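Workshop Notes > Builds > The Sorting Line

Posts Builds Parts Bin About Contact

The belt runs now, and other things I said would take a weekend

4 min read

30/10/2020

I moved the lower rail again last night. If you have been following along, that makes this the fourth post in which I move the lower rail, and I would like to thank both of you for sticking with it.

The trouble is the belt itself. It came secondhand from a packing outfit in Unville, and it has opinions about going straight. Tighten the left roller and it wanders toward the back. Tighten the right one and it wanders toward the front, slowly, like a shopping cart in a sloped parking lot. I had been using the rails to bully it into line, and all that did was fray the edge and make a noise that Finbarr Costello, two benches over, compared to a goose being told bad news.

So I gave up on bullying and leveled the feet. It took one evening and a stack of washers. The belt now tracks well enough that I can walk off and make coffee, and the rails can go back to being what things get screwed to.

What the line is supposed to do is simple enough to be embarrassing. A cup comes along the belt, the hand picks it up, the cup goes in the bin. My kitchen has been run on the same principle for years by a man with no encoders at all. I have now spent $415 on brackets, cable and power supplies alone, and I could have bought a lot of cups for that.

The arm is the easy part, to my great annoyance. It goes where I tell it. The hand also goes where I tell it, only there are so many joints in the fingers that telling it takes an entire evening, and I have usually told it something stupid. My first grasp file closed the thumb before the fingers. It looked like someone trying to hail a cab with a mitten on.

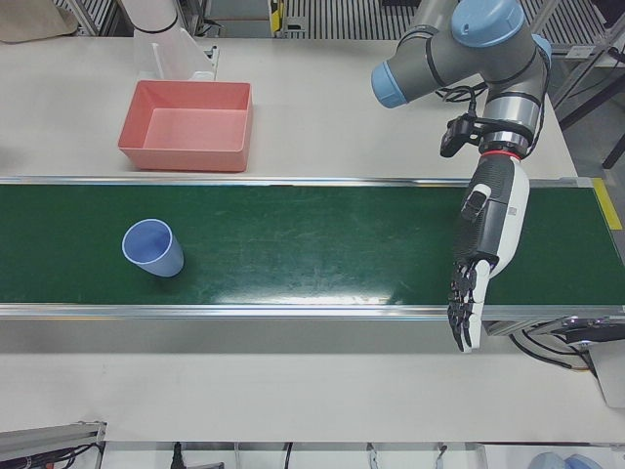 Filed under: Belts, Cups, Regret

Cups lying down are this month's problem. A cup standing up is a polite object. It offers you a side and waits. With one on its side, like the blue one on the belt there, I have to know which way the mouth is facing before I commit the fingers, and my code for working that out is over 30 percent comments apologizing for the rest of it.

The shine on the belt is no help either. The overhead lights put a bright stripe on the green, and the detection script is very fond of that stripe. For one whole evening it was sure the stripe was a cup. I lowered the exposure on the wrist camera, which cured the stripe and lost the real cup. I've now masked that part of the belt out of the search area. Finbarr calls this cheating. Finbarr has been building the same Prendergast drill press stand for as long as I have known him, so I take that under advisement.

Other changes since last time:

Yellow tape on the table past the right end of the belt. I kept parking my tools there.

New firmware on the Sedix motor controller. It ramps up gently now and used to start like a mule.

Belt speed down to 16 on a dial that has no units printed on it. I have written "slow" next to it in pencil.

The pink bin stays at the back, close against the far rail. I tried it in front, and the arm had to fold itself up like a lawn chair to get there.

Next is cable management, which I have been promising since the Starau controller was still on the bench. There are black cables hanging off the end bracket and more of them around the wrist, and every time the wrist turns I find myself holding my breath. I've ordered a bag of clips and some sleeve. If they turn up before December I'll write it up, and I'll probably have moved the lower rail by then too.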